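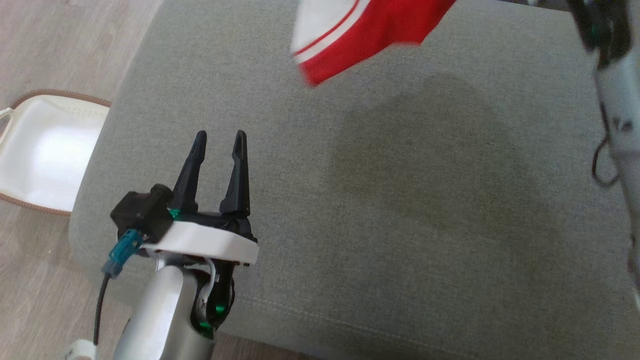

How do you wash a red and white shirt without getting a pink and white shirt? With cold water, very little soap, and one person in the house who checks the machine before it starts.

I am that person now. For two years I was the person who forgot, and my family has several pink things to prove it. My son still has a pillowcase in the color of a boiled shrimp. So when Farzana Ghauri asked me at the end of January if I would take over the laundry list for our team, I laughed on the telephone, and then I said yes, because she had already asked everybody else.

I want to write down how we do it, partly for the other families and partly for me, so I will not forget it over the summer.

The shirts come to our house in one big bag after the game. I empty the bag in the hallway and not in the bathroom, the bathroom is too small and things fall behind the machine. Then I turn every shirt the right way. Children take off a shirt by pulling it over the head, so all of them arrive inside out, and one sleeve is always still inside. Babar Swati told me that I should wash them inside out to protect the printing. He is correct, and I turn them back again before washing, but first I must see the stains. This is double work and I have accepted it.

Grass I treat with ordinary dish soap and an old toothbrush. Mud I leave alone until it is completely dry and then I take the shirt out on the balcony and beat it against the railing. If you put water on mud too early, it only goes deeper in the fabric. I learned this from my mother, who had four boys and no dryer.

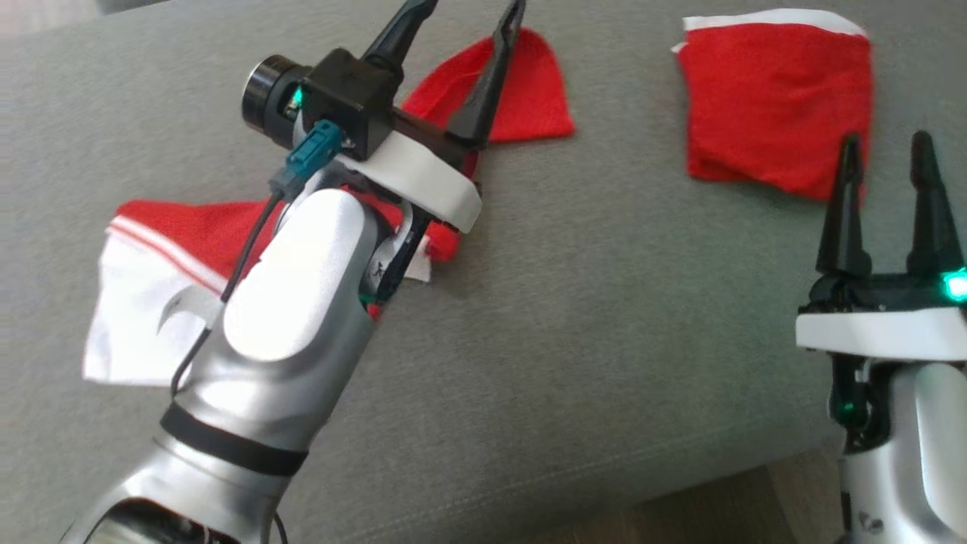 Sorting is the part I like, and I do it on the sofa with the radio on. My husband thinks the proper place for this is the bed, but the bed is low and my back does not agree. On the sofa I can sit next to the clothes and take one at a time. The gray seat is good for the purpose, the red shows very clearly on it, and the piece that is red on top and white at the bottom, with the thin red stripe where the two colors meet, is exactly the kind that makes me nervous in the machine. Anything with white on it gets its own wash. All red can go together and do to each other what they like.

I bought the sofa cover cloth from a shop called Norkulik, 2 meters for very little money, and I had the idea to spread it under the sports clothes. I used it once. It slides. It is now in the car under the dog.

About the temperature there is a disagreement in our team. Noreen Memon washes everything warm and says that nothing has ever happened. I believe her, but her machine is a new Nerora and it probably treats the clothes more gently than mine. My machine has a sound in it like a bicycle. I stay with the cold program and I put two color-catching sheets in the drum when there are white parts. The sheets come out pink, and each time I am happy that it was the sheet.

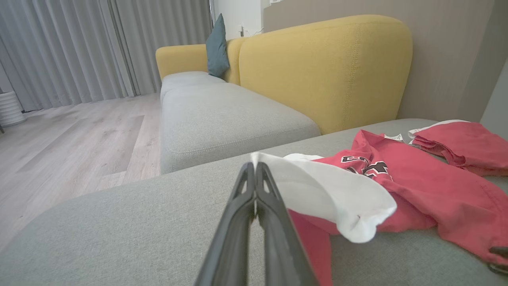
Red and white in one pile.

Folding I do in the same place. I am not a beautiful folder. Sadia Baloch worked in a clothes shop when she was young and she can fold a shirt in the air, without a table, so that it looks new. She has shown me many times. I lay the shirt with the front down, bring in both sides, bring the sleeves back, and fold it up from the bottom. Labels I put straight, otherwise they stand up at the neck and the children complain that it itches, and then they want to cut them out, and when they are cut out I can not read whose shirt it is. I write the initials on the label with a laundry pen. It lasts for many washes if you let the ink dry overnight.

Socks I do last. I have tried to make them into balls, but the elastic becomes tired. Now I lay one on top of the other and fold them once in the middle, and I put them between the shirts.

Everything goes back in the bag by size, small ones on top, as the small children come first to the field and they have no patience. The bag stands by our front door and everybody walks around it.

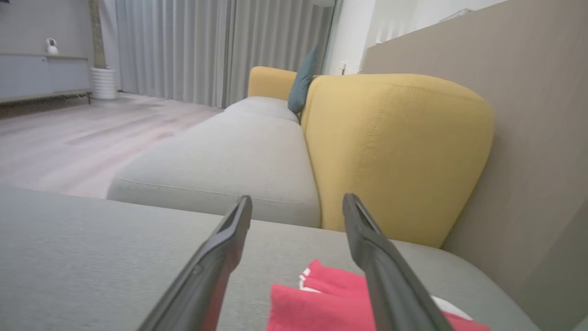 Parents' Laundry Group, Tornby Youth Team

The yellow cushions stay where they are when I work, against the back. My daughter takes them for building and I have asked her to wait until the red things are folded and away. She waits for some minutes.

I have also got some questions from Kausar Dhanial, who takes over the list after me, and I answer them in the same post so the others can read it.

She asks about softener. I don't use it for sports clothes. It makes them smell nice but after a time the fabric does not take the sweat any more, and the shirts feel greasy. A little white vinegar in the softener box is enough, and the smell of it is gone when the clothes have dried.

She asks about the dryer. No dryer for anything with printing, please. The letters get small cracks and start to come off in corners, and a child will always help them to come off completely. I hang the shirts upside down by the bottom edge, with the pins at the side seams.

She asks also what to do if there is a sock left alone. Keep it. I have a box for them in the hall closet and I will give the box to her with the pen.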